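**Budgeting for a two-arm bench setup - what am I leaving out?**

Posted in Equipment & Purchasing, 28 Sep 2023

I run the packing side of a small business that puts together stationery kits for training courses. Each kit is a few pens, a marker and some paper goods in a box. We do 400 kits in a normal week and more in November. I've been asked to put together a budget for a pair of small arms with two-finger grippers that could take over part of the pen and marker sorting.

I have two quotes. One is from Skistel and covers the arms, grippers, controllers and two days of setup. The other is from Bangera. It's lower, but the grippers are listed as a separate line and the setup is "as required" at a day rate. Neither quote mentions a table, guarding or spares.

The work I have in mind is small stuff on a plain bench. Pens get passed from one arm to the other so they end up facing the right way, and markers go in and out of a cup.
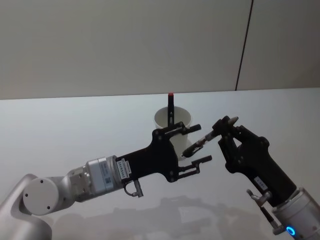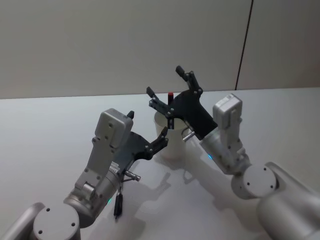
*First: pen in the right gripper, left gripper open. Second: both grippers at the cup.*

My questions:

1. What costs show up after the purchase that I should have a line for now?
2. Is it worth buying two arms at once, or should I buy one and add the second later?
3. Is a service contract worth it for something this size?

We have one person who is comfortable with PLCs and no one who has programmed an arm before. The room has normal outlets and a level floor. Budget year closes at the end of November, so I'd like the order placed before then.

---

**Answer from Beathag Crichton** (marked as helpful)

I bought a similar pair last year for a bench job with vials. What caught us was everything that wasn't an arm.

Lines I would add, in the order they hurt us:

- **Fingers and pads.** The fingertips that come with a gripper are made for general use. For something as thin as a pen you may want your own. We went through three versions before one held well, and each version was a separate order from a machine shop. Budget for at least two rounds.
- **Cables.** Look at how the gripper cable leaves the wrist and where it hangs when the arm is low. We snagged one in the first month and waited 10 days for a replacement. Buy a spare for each side with the original order.
- **The table.** Ours flexed. We ended up buying a heavier one and teaching every position again. Get the mounting pattern from the vendor and price the table now.
- **Risk assessment.** Low speed doesn't get you out of it. If your insurer wants it done by an outside person, get that quote early.
- **Your PLC person's time.** We put down 80 hours for training and programming. It took 154. The handoff between arms was most of the difference. One arm picking from a cup was running fairly quickly, but getting both to meet at the same spot with a pen between them took weeks.
- **Holders.** A paper cup is fine while you're trying things out. For production you'll want something fixed to the bench so the markers stand in the same place every time. It's cheap, but it still has to be drawn and made.

On one arm or two: if the handoff is only there to turn the pen around, ask both vendors to price a small fixture that does the same thing. One arm can set the pen down in a V-block and pick it up from the other end. If that meets your rate, you can put off the second arm. If you know you need two, buy them together from the same vendor. Mixing controllers cost another group at our site a lot of time.

On the quotes, I would send the Bangera one back and ask for a fixed number of setup days - otherwise you can't compare them. Also ask Skistel whether their two days include travel.

I skipped the service contract and bought spares. So far that has been OK.

---

**Answer from Murali Reddy**

Agree with most of the above. Two things to add.

Ask for a trial with your own parts before you sign. Send the vendor a box of your actual pens and markers, including the bad ones with bent clips and loose caps. We sent Uvix nothing but good samples and then had trouble with caps coming off in the gripper.

I don't agree about the service contract. If nobody on your staff has worked on arms, take it for the first year and drop it after that. Ours was priced at around 10 percent of the hardware and we used it twice before summer.

Lead times matter for you too. If the money has to be spent by the end of November, check whether your finance people count the order date or the delivery date. Ours count delivery.

---

**Answer from drirska_user**

We just rent ours from Drirska by the month. Might be worth a look. Not sure if they do two arm setups.

---

**Comment from the original poster**

Thanks. I've asked Bangera for a fixed setup price and added lines for fingers, cables and the table. Finance says order date, so that helps. Will ask both about the V-block idea.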